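Setting Up a Tabletop Wire Rack for Snacks and Bottled Drinks

Last updated: March
Filed under: Break Room & Pantry > Small Displays

A mesh rack with a grid floor, a hanging tier and an upper shelf holds a useful amount of stock on an ordinary table. Set it up in the order below. The layout was worked out for the Niston rack and suits any unit of similar build.

1. Place the rack on a level table, toward the back. Leave clear table in front for restocking.

2. Load the floor first. Heavy items at the bottom keep the rack steady. Sort bottles by drink and give each drink its own column, running front to back.

3. Put one bottle of each drink at the front edge with its label facing out. The rest stand behind it. Bottles that do not fit stay outside the rack – do not force them into the next column.

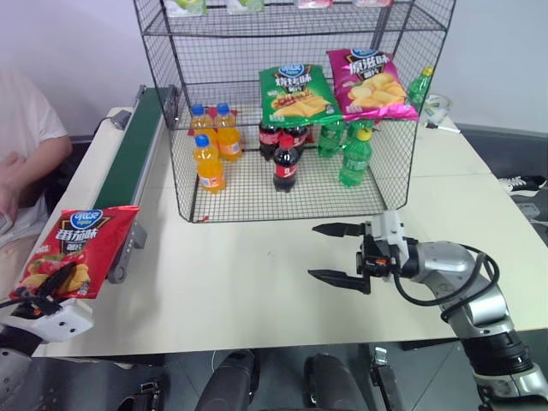

Floor: orange drink left, cola center, green soda right. Chips hang from the middle tier.

4. Hang chip bags from the middle tier, side by side. A slight overlap is acceptable if the flavor name can still be read. The bags will cover the rear bottles to some extent, so the front bottles must identify each column.

5. Fill the upper shelf last with light packages. Group them by color or flavor and keep them back from the edge.

6. Check the corners of the frame. If a joint moves when the rack is full, unload the top shelf and refit it.

To restock, slide the front bottle out, add new bottles at the back – then return the first one to the front.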